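Talks & Workshops | Storage and Sorting

Speaker notes: What is left in the bin
Talk for the Tresonow open workshop, September 16, 2024

Start slowly. People will still be looking for chairs. Say thank you to Tresonow for the hall and say that questions are welcome during the talk. My English gets better when somebody interrupts me.

First question to the room: who has a bin at work where things go in and only some of them come out? Wait for the hands. Most people will laugh. Then say that my talk is only about this bin, and I will not speak about shelves or labels. Last year I tried to speak about everything and I finished 16 minutes late.

Part one, why we use open bins at all.

At Stondum we make play and training sets with blocks. The blocks are simple, with straight sides and in few colors. Before a set is packed, the blocks wait in open bins on the table. An open bin is friendly. You see what is inside and you do not need to open anything. Also it can take a block from any side, and this is good when two persons work at the same table.

The bad part is the same as the good part. Because everybody can throw in, everybody throws in. A block that falls into a wide bin takes any direction it likes. When the bin is full this is not a problem, you take the top one. When the bin is almost empty it becomes a small puzzle.

(Pause here. Drink water.)

Part two, the last blocks.

We wrote down for some weeks how the picking went, on paper, with a pencil on a string. In total we have 809 lines. I don't show the table, it is boring and my handwriting is worse. What I want to say from it is simple: the first half of a bin goes quickly, and people speak with each other while they do it. With the last few blocks they stop speaking. They lean over, they turn the wrist, they push one block away to reach another.

The difficult blocks are of three kinds. One is the block in the corner, where the fingers have no place to go behind it. The second is the block close to the wall, because the hand meets the wall first. And the third is two blocks side by side, when you want only one and the other one comes with it or turns.

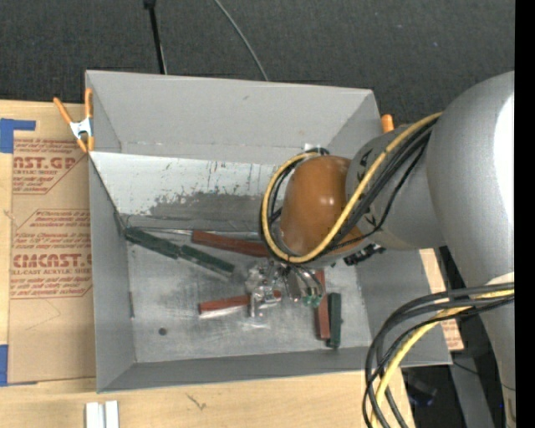
So we tried to change the habit before we changed the bin. The new rule was that you take the block which stands alone first, even if it is not the color you need next. You put it on the table at your left side. After this the others have more room, and the color order you can make on the table, where it is easy.

Some colleagues did not like this rule. They said it is double work, and I must say they are partly right. For a set with one color it gives nothing. For a set with two colors, for example green and red, they agreed after the second week that it is calmer. I use the word calmer because I did not measure it well and I don't want to promise minutes.

Part three, the bin itself.

Here people always ask what to buy. I have no shares in any company! But I can say what I look for now.

Walls that lean outward give the hand more room than straight walls. The floor should be a different tone from the blocks. On a dark floor we lost dark green ones in the evening, when the light was low. A metal floor shines, so put the lamp at the side and do not hang it directly over the bin.

Do not worry about scratches. A bin that works will have them. At Galanis they threw away a bin because it looked old, and the new one had a rounded floor edge and every block went sleeping on it. They asked for the old one back, but it was gone.

Size: smaller than you think. We had room for 100 blocks and never needed it. Two small bins are better than one big bin, if the table allows.

(If there is time, tell the Clarnell story with the missing blocks under the cabinet. If not, go on.)

Practice for the audience. Give each table a bin and 3 blocks. Ask them to put one in a corner, one along the wall and the last one where they want. Then the neighbor takes them out with one hand only. Let them talk, it will be loud.

Questions. Somebody will ask about dividers. Answer: yes for small parts, for blocks I tried and the dividers made only more corners.

Say that the next meeting is in October, and the paper form for the picking notes is at the door. Please bring the pencils back.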